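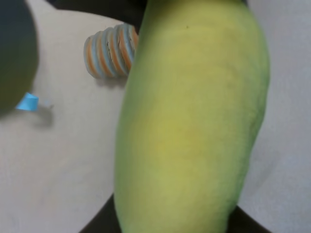

Sornach, 14 April 2025

I've been having the same argument with my household for a couple of years now, and I'm taking it to the public because I'm losing at home. My position is that a table should be allowed to have stuff on it. A mango can sit next to something stripy and ribbed in orange and blue, and neither of them needs to be anywhere else. The opposing position is that everything has a home and should go back to it, ideally by dinner.

Let me start with the mango, as it's my favourite part of the case. You can't put a mango away. People try! They put it in the fridge, where it goes sulky and flavourless, or they bury it under the apples in a bowl and forget about it until there's a smell. A mango that's still green down one side with a good patch of yellow on it wants watching. You walk past, you give it a little squeeze near the stem end, you have a sniff, you walk past again. That's how you catch it on the right day, and there is only the one day. Mine need to be out where I can see them, on a pale surface if possible, so the colour shows up properly (I'll admit I've bought a tablecloth for this purpose and I'm not sorry).

Same goes for most of the things we're told to tidy. I grew up in a house in Findham where every flat surface was kept bare, and I can tell you what it was like: we never knew where the scissors were. They had a home, and the home was a drawer, and the drawer also had the tape and the candles and the birthday string in it, and you'd stand there rummaging while the parcel came undone behind you. My grandmother's place up the road had everything out on the table. You could find the scissors in the dark. She had fruit and mending and bills all in together and I don't remember her ever losing a single thing, apart from a colour-coded address book somebody gave her to help her get organised.

I did have a proper go at the other way of living. A couple of Mays ago I bought a set of storage tubs from a shop called Plillness, 12 of them, with lids, and spent a whole long weekend sorting the house into categories. I labelled them. I was very pleased with myself and showed the neighbours. Inside a month I'd stopped using half of what I owned, as it was all in tubs, and I'd bought a second tin opener because the first one was in "Kitchen, Misc." The tubs cost me $114, which would've bought an awful lot of mangoes.

What I've noticed about the tidying advice, and I've read plenty of it, is that it's all about what a room looks like when you're not doing anything in it. Lovely. But I'm mostly in a room to do something. I want the thing I was using this morning to be where I left it this morning. If it's an odd spot, fine, I remember odd spots. I once knew exactly where my spare keys were for an entire winter on the strength of having put them in the butter dish.

Now, I can hear the objection, as I hear it at home every week. Surely there are limits. Surely some things belong in one room and not in another, and a person who doesn't care about that is just being lazy and calling it a philosophy. Fair enough. I've thought about the limits, and the example that always gets thrown at me is bathroom things turning up outside the bathroom. So let's do that one.
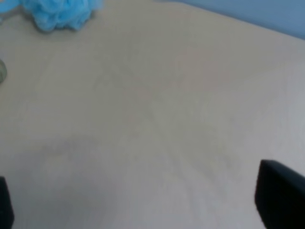
The case for the loofah

A bright blue mesh loofah out on a beige surface is a cheerful object. Look at all that ruffle. If you'd never met one you might take it for some kind of flower, or a hat for a very small formal occasion. We've decided it belongs on a hook in the shower with its back to us, and I think that's a waste of a good blue. It's also a reminder to go and have a look at how old the thing is. Hang it up behind the tap and you'll be scrubbing yourself with it for years. Put it out in the light and you'll have an opinion.

I won't go to the wall for a loofah beside the butter. I do have some standards, and if we've got people over I'll shift it. But I will defend the general idea that things out of their rooms get looked at again, and that I'm fonder of my belongings when I bump into them.

So the current arrangement at our place is a treaty. I get the big table and the windowsill. The bench, the hallway and the top of the piano are kept clear, and I've mostly stuck to it. The mangoes stay on my side.

Comments (4)

sauerland_exile: My mum was a tub person. We cleared her place last year and found three sealed boxes labelled "Useful". I'm with you on the table.

bench_clear_by_six: Nope. I live with someone like you and I've moved the same stapler every night since we got married. Put it AWAY.

Reader in Findham: You can put a mango in the fridge once it's ripe, it'll hold another few days. Agree about the unripe ones though.

tubs4sale: Do you still have the Plillness tubs? Asking seriously, I'd take the lot.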